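From: Tanvir Debnath
To: Skondcombe workshop list
Date: Tuesday, March 18, 2025
Subject: Re: Handles and tubes on the back wall

Radek Oravec wrote:
> Can we settle what happens to the long things? I went in to find
> a handle for the Suvarna and it took me most of the evening. There
> were tubes under the bench, tubes behind the door and more in the
> sink. Titilayo says it was all sorted in February, but it isn't now.
> Also, is anyone against painting that wall again before we put
> hooks on it?
>
> Radek

Radek, all,

No objection from me on the paint. There is most of a tin of white left from last time and it is the same white, so touching up should be enough. I would do the patch by the socket first as that was only ever given one coat.

On the long things, my suggestion is that anything thick and tubular goes upright in the rack at the Ikley end, and anything with a flat or a hook on it goes on the wall. Please don't lay tubes on the shelf. They roll, and the shelf has a slope on it that we never put right.

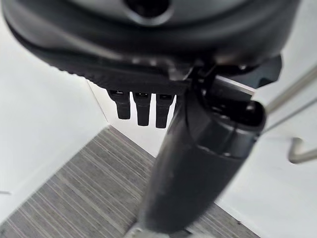 Loose handles should have a tag tied on before they go in the rack. Marcela has a bag of 12 tags in the second drawer and can get more. Write on the tag what the handle fits, if you know, and your initials. If you don't know what it fits, write "unknown" and leave it at the left-hand side so that Ginette can go through them when she is next in.

The black ones are the worst for getting mixed up, as several are near enough the same thickness and you can't tell until you try the end. I tried four on the Utside last week and none of them went on. A strip of coloured tape near the cap would help. Red for Utside, yellow for Suvarna, nothing for the rest.

I can be there on Saturday morning from ten to do the rack. If someone else could bring a drill and the long masonry bit we could get the hooks up too, provided the paint is dry by then. Radek, do you still have the key to the side door?

Tanvir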